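**Surveillance bill – has anyone read section 28?**

**gernell_pat:** I sat up till 2 a.m. with it. The warrant rule for phone records is gone, and what replaces it is a letter from an agency lawyer. My senator's office says that counts as oversight. I laughed out loud at the poor intern.

**vavra60:** You're skipping the part where a judge reviews the letter within 60 days. I don't love it either, but it's there.

**gernell_pat:** Reviews it after they've got the records! What's he going to do, un-read them?

**prorcombe:** Tiburcio Cortés had a good piece on this in the Grornis newsletter. He thinks the House version is worse (no judge at all). I called my rep Saturday and got voicemail, so I'm trying again.

**vavra60:** Cortés also said the last bill would pass by 300 votes and it died in committee. Grain of salt.

**hulya_e:** Hülya Erdem here, I started the petition. We're at 2000 names – please send it to your cousins. Two pictures, both with a pair of surgical instruments over tissue:
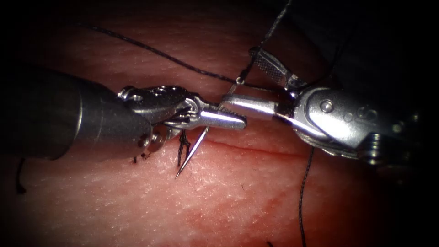
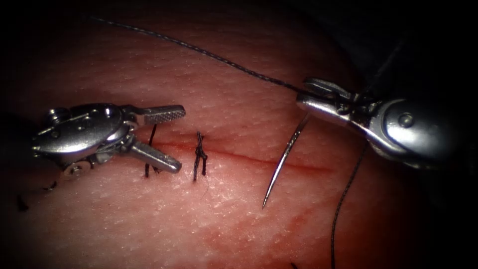
### Petition link and phone script

**hulya_e:** Script is pinned in the first post. Keep it under a minute and give your zip code first.

**vavra60:** Fine, I'll sign. Still think you're wrong about the judge.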